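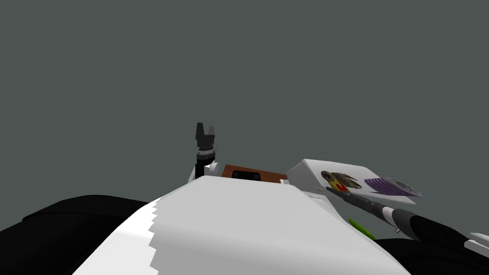

October, 9:40 am

Sync client again. Travevov account adds fine now, token refresh works on first launch. Second account under the same provider still overwrites the first in the settings store – the key is built from provider name only. Changed it to provider + account id. Old installs need a migration, wrote a quick one, runs once at startup and sets a flag.

Ran the folder listing against the Itby test account. 216 files on the server, 214 in the list view. Same two missing every time. Both have a plus sign in the name. We encode the path twice on the way out, server says not found, and the list just drops them with no message. Took out the second encode in the request builder.
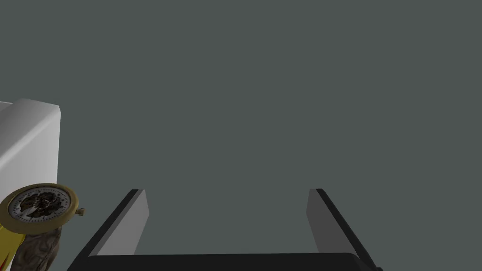 Now 216 of 216. Left a log line in for any item that gets dropped, so next time it's at least in the file.

11:15

Upload from phone to Ojala (the old tablet on the shelf). Pairing ok. Transfer stops at 84 percent, three tries, same spot. Smaller file goes thru fine. Buffer isn't flushed when the screen goes off? Kept the screen on by hand and it finished in 495 seconds, which is awful but it finished. Need to hold a wake lock for the length of the transfer and let go of it in the error path too, I forgot that last time and the battery was flat by lunch.

Chunk size still the default. Try doubling it before touching anything else.

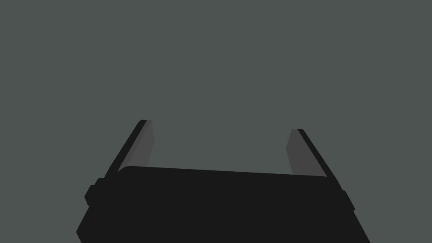

Wake lock in. Screen off, phone face down, went all the way. Did it twice more, both ok. Did not time them, should have.

2:30 pm

Merged Birnard branch into main. One conflict in the account picker, kept mine, the icons from theirs. Picker dosen't scroll if the keyboard is up – not today.

To do
– test migration on a really old install, the one with no account id at all
– cancel button during pairing does nothing
– chunk size, with times written down
– ask whoever has the Itby password to put it in the shared doc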